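Progress Report to the Plurnard Fund
Hillby Manipulation Data Project
Reporting period ending in December

Summary

During this period the project team at Rovthorpe continued to gather teleoperated examples for the tabletop sorting model. A total of 106 episodes were recorded at the Hillby station. Of these, 89 passed review and have been added to the training set. The remainder were set aside for incomplete joint logs or operator error.

Work completed

Recording moved from single objects to mixed plates of fruit and vegetable items, as agreed in the revised plan. Operators are asked to vary the starting position of each item and to approach crowded plates from more than one side. Grapes remain the most demanding item — the clusters shift when touched, and the wrist camera often loses sight of the stem. Round items such as the orange are now handled with a standard approach height, which has shortened the average episode to 44 seconds.

The two-plate layout, with one red plate and one dark green plate, was adopted as the default for all sorting tasks.

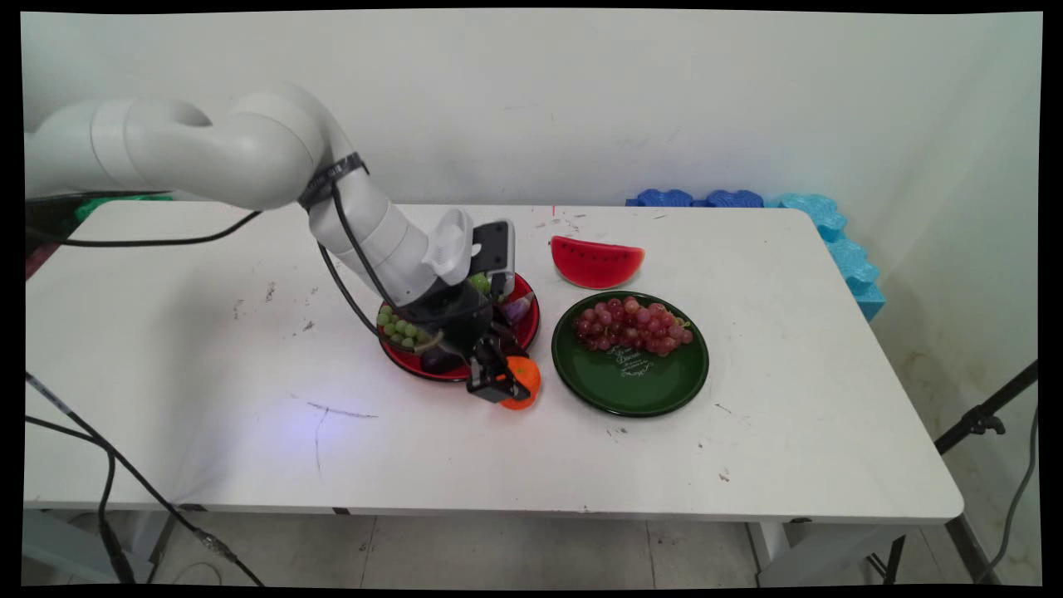 Data quality and review

Each episode is checked by 2 reviewers against the Pietrzak labeling guide. Disagreements were mostly limited to the moment at which a grasp should be marked as complete. The guide has been amended on this point, and earlier labels will be corrected in the coming quarter.

Next period

The team will begin recording with changed lighting and will deliver the first held-out test set. No change to the approved budget is requested at this time.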